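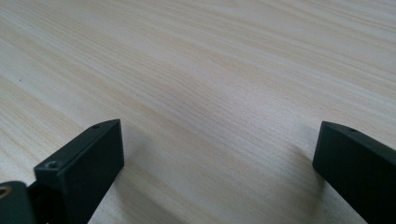
4. The Open Day at Mandton

4.1 Setting and format

The open day took place in November 2024 in the ground-floor workshop at Mandton, where the Narel hand-held gripper had been in daily use since the winter. We had shown the tool before, but only to other lab groups, and always with a slide deck in front of it. For the open day we dropped the slides. Visitors walked in, picked up the gripper and started working with it, and a member of the team stood beside them to answer questions. It was a delight to watch, and it changed our minds about several things we had thought were settled.

The doors were open for a single day and 783 people came through the workshop. There were 2 stations. At the first, a visitor held the Narel gripper and used it to move everyday objects around a table. At the second, a Villalobos arm ran a policy trained on recordings made with the same kind of gripper. Placing them side by side was a late decision, made when the hallway we had wanted for the second station was needed for coats. We would now do it on purpose. People finished their own turn, looked across and saw the same black fingers on the end of the arm, and the connection between the two was plain without a word from us.

Figure 3. Gripper view at the first station: fingers open, nothing held, bare table between the tips.

4.2 What visitors were asked to do

Each turn began in the position shown in Figure 3, with the jaws wide apart over a clear stretch of tabletop. A team member then set down one object, and the visitor closed the fingers on it, lifted it, moved it to a second spot and let go. The turn ended as it began, open and empty. We kept the task this plain so that a child of seven and a retired machinist could both do it in under a minute, and both of them did.

The open, empty start matters for the recordings. It gives every episode a clean beginning that can be found by software, and it lets the view from the wrist settle before anything moves in front of it. In our earlier sessions, trained operators often began with the object already half inside the jaws, and trimming those recordings by hand was slow work. Visitors had none of these habits. Once shown the start position they kept to it remarkably well, and many of them treated it as part of the game.

Over the day we recorded 2236 episodes. Of these, 190 were set aside, mostly for turns in which the visitor rested a finger over the camera or began talking to a friend and swung the gripper toward the ceiling. We have kept those as well, in a separate folder, and one of our students is using them to test an automatic filter.

4.3 Watching people learn the tool

The most rewarding part of the day was seeing how quickly people found their own way of gripping. Nearly everyone came in too high on the first try and closed the jaws on air. By the third try most had learned to lower the tips until they almost brushed the table, then squeeze. A good number went further and began to use one finger alone, pushing an object square before picking it up. None of our written instructions mention this. It is a lovely piece of everyday skill, and we had been leaving it out of our own recordings by telling operators to approach every object in the same way.

The flat inner faces of the fingers drew a lot of comment. Several visitors asked for something softer or more curved, and a group of cabinetmakers spent a long while at the first station debating the best shape for thin dowels. We noted every suggestion in the workshop log. Two sets of curved tips have since been printed to their sketch and will be compared with the flat ones in later work.

Children were the boldest users by far. Adults tended to ask what the gripper was allowed to touch, while children went straight for the hardest thing on the tray. Their episodes are shorter and messier, with more re-grasping, and they cover parts of the table that our trained operators hardly ever visit.

4.4 The arm station

The Villalobos arm repeated the visitors' task at its own pace all day, with objects drawn from the same tray. Misses were in full view, and we made no effort to hide them. The crowd was generous. A missed grasp got a groan, a second attempt got silence, and a successful one got real applause - more than we have ever had for a conference talk.

Questions at this station were sharper than we expected. People wanted to know whether the arm could tell that its fingers were empty, how it judged the distance to the table, and whether the direction of the light made any difference. The last of these led us to look again at the shadows the fingers cast on the work surface. The Gruno lamps above both stations had been chosen for comfort, and we had given little thought to what they did in the gripper's own view. Section 5 reports a small follow-up in which the lamp height was varied while everything else stayed the same.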